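Filed under: Machines & Work

The pitch at Plukham is that the hard part of robotics has turned into a staffing question. Get enough people to steer enough arms through enough chores, record all of it, and the learning system will work out the rest. The company's Lindside site logged 711 demonstrations in February, most of them sorting jobs, and the number was offered to me twice before I had my coat off.

I asked what was in the 711. A demonstration is one run of a task from start to finish, driven by a human operator, and 200 of them were cord sorting. Another 179 were thrown out on review - bad grips, dropped pieces, operators who lost their place. The company calls that a normal month. It may well be, but nobody outside has the February files to check.

What I kept coming back to was how small the world is in these recordings. Two arms, a walled cell, a row of plastic bins, a tangle of string on the floor. The walls stay where they are. An arm trained on this learns this, and the leap to a kitchen drawer or a warehouse shelf is mostly taken on faith.

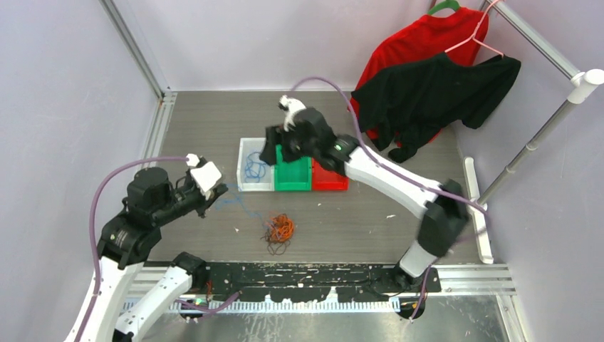

According to Josée Paquette, faith has nothing to do with it. She told me that string is about the worst material you can give a robot, that no two piles ever fall the same way, and that 300 messy runs in one cell "will teach you more than a tour of tidy kitchens." She also said reporters always want the kitchen.

Fair enough. String is hard, and I watched people get it wrong by hand. But difficulty and variety are separate things, and Plukham's sales material blurs them. The brochure for Mornanar, its training package, promises skills that "carry over to any site." When I asked which sites, I was given one name, Engelhardt, where a trial is due to start once the contract is signed.

The operators were more careful in their claims. One told me she could spot her own runs on playback from the way she hesitates before closing the gripper. I asked if the system would pick up the hesitation too. She said it already had, and went back to her shift.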